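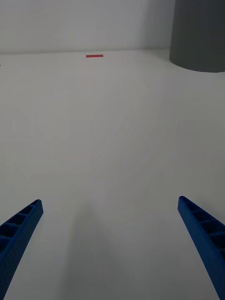
Wrist view with the gripper open. The red strip is at the far side of the table.

Lurier Community > Robot Arms > Teaching and Demonstration

Demonstrations by remote control: my hesitation at the table is copied by the arm

Posted in May by Trilok Thakur

Good day to all. I am working in the small automation room at Mathur, where we prepare sample sets for customers. My task for this season is to teach one arm to pick up a small flat red strip from the table and put it into a tray. The arm is not programmed in the classical way. I drive it with a Turetti hand controller, the Kelora recorder saves the wrist camera and the joint positions at 30 frames in a second, and afterwards a policy is trained from these recordings.

I have now nearly 200 demonstrations. In all of the ones I kept, the strip was finally picked up, so I believed the data was good. But the trained policy has a strange manner. It goes nicely toward the strip, then it stops with the fingers above the table, moves a little to the left, a little to the right, waits, and sometimes it stays waiting until I press stop. When it does decide to go down, it often closes too high and takes only air.

I looked again at my own recordings and I must admit that I do the same. When the strip is far, near the back edge of the table, I can see it only as a short red bar in the wrist view and I do not know well how deep I am. So I stop, I look over the monitor at the real table, I correct, I look again at the monitor, and then I go down. It can take me several seconds. With the strip close to the robot I hesitate much less.

The fingers are the blue ribbed kind, which bend somewhat when they press on a surface. I have been afraid to press the table with them, and this is probably also a reason I close too high.

My points are these:

Should I cut the pauses from the recordings, or must I record everything new?

Is it permitted to look at the real table while I demonstrate, or should I look only at the monitor?

How do you make the last part of the movement with a strip that is nearly as flat as the table?

We have also the possibility to hold the arm by hand and guide it, but then my hand and sleeve come into the camera, so I stopped with this after 12 recordings. I have those still, if they are useful for something.

I thank you in advance for your patience. I did read the older threads, but they are mostly about cups and blocks, which stand up from the table and are easier to take.

Santosh Rastogi

Your policy has learned correctly what you showed to it. At the moment of the pause, the camera picture is almost the same for many frames, and the recorded action for these frames is "do not move". The policy sees such a picture and it also does not move. You had a reason to start again after the pause, namely that you had looked over the monitor, but this reason is not in any camera. The policy has no way to know when the waiting should finish.

So, to your second point: for this setup I would look only at what the policy will look at. If you cannot do the task from the wrist view, it is asking much that the policy will do it. I put a piece of cardboard between my chair and the table. The first day with it was very unpleasant and I closed beside the part many times. After two days or so I had found other signs for the depth, and I will describe them, maybe they help also you.

The first sign is the shadow. On a pale table like yours, the arm and gripper give a soft shadow on the surface. While you are high it is wide and blurry. When you come down, it becomes smaller and more definite, and the fingertips come close to their own shadow. For this the lamp must stay in the same place in every recording, and also later when the policy runs. If there is a window in your room, close the blind. We had once a complete set from the morning which did not match with the one from the afternoon.

The second sign is the size of the strip against the opening of the fingers. I keep the gripper wide open for the whole approach, and I bring the strip into the middle of the gap while I am still high. Only then I go down. If I correct sideways when I am already low, the tips drag and the strip is pushed away. With a strip at the back of the table, do the long travel first at a safe height, until it is no longer a small bar at the top of the view. From your picture I would not yet begin to descend.

For cutting the pauses: yes, you can do it, and for the old recordings I would try this before anything else. Remove the frames where all joints and the gripper have almost no motion. But be careful at two places. Keep the short stillness when the gripper is closing, as the arm is not moving there but the fingers are. And keep the rest at the end above the tray. In Kelora there is a trimming filter by joint speed, but in the version we have it looks only at the arm and forgets the gripper, so check some files with your own eyes after you apply it.

The cutting does not repair the closing in the air. If you closed too high and opened and tried again, I would remove the bad closing or leave out the whole recording. A recovery is useful to show when it starts from a bad position and goes directly to a good one. The mistake itself I do not want in the data.

I also would look at how the positions are distributed. People often put the strip where it is comfortable. Make small pencil marks at the edge of the table and go through near, middle, far, left and right in turn, with the strip also rotated. Please do more at the far side, where you have trouble. When you place the strip, wait until your hand has left the view before you start the recorder.

One small matter, the dark gray round thing at the right rear. Is it always there? If yes, leave it exactly so, or else move it sometimes or take it away for a part of the recordings. If it is always at one place the policy may use it as an orientation point, and when a colleague tidies the table you will search for the fault a long time.

gripper_maja

I would just do it by hand and forget the controller. Kinesthetic is much more natural. You feel the contact with the table directly and the motion is smoother. We teach everything so.

Trilok Thakur

To gripper_maja: thank you, but how do you solve the matter of the hand in the camera? Do you record first only the joints, and then play it back without the hand?

gripper_maja

Yes, play it back and record the cameras in the second run. You must put the part back to the same place, we draw the outline with pencil. It does not always grip the second time, then we throw it away.

Hollis B.

I agree with Santosh on most things, and I want to add something on the pressing, which was the third point of Trilok.

With bending fingers, a light contact with the table is part of the grasp for a flat piece. Go straight down until the tips touch, continue 2 mm, and close slowly. The tips then slide along the surface and come under or at least fully against the edges of the strip. If you stop above the surface there is nothing for them to hold. Before you do this, set a lower limit for the height in the controller, so that a tired hand cannot drive into the table. Check with your supplier how much load the fingers may take. I do not know your exact type.

Close across the narrow direction of the strip. When it lies sideways to you, as in the picture, the wrist must turn first so that one finger comes to each long side. Do the turn early, during the travel, and always at the same phase. In my data I sometimes turned early and sometimes late, and the policy did half a turn and then was confused.

Also, the speed of closing. The trigger of the Turetti is quite sensitive in the first part. I have set a curve on it so that half trigger gives slow closing. It became much more equal from one demonstration to the other, and when two persons share the recording this is more important than one thinks.

I would not play back the 12 guided ones, the speed of hand guiding is quite different from the controller and the set is small. Put them aside.

Trilok Thakur

I thank you all. I have trimmed the old recordings with the gripper included, and on Tuesday I recorded a new group with a cardboard in front of me. It was as unpleasant as Santosh promised. The policy from the trimmed set does not wait forever anymore, but it still closes high at the far side. The new group is not yet trained. The gray object was always in the same place, I must confess, so now I move it between recordings.

For the turn of the wrist I have one more doubt. If the strip lies exactly diagonal, I can turn to the left or to the right, and both are equally short. Do you choose always one side?

Hollis B.

Always one side. I take clockwise. Write it on a paper near the monitor, so the colleague does the same.

Contact | Community rules | © Lurier Community | Back to top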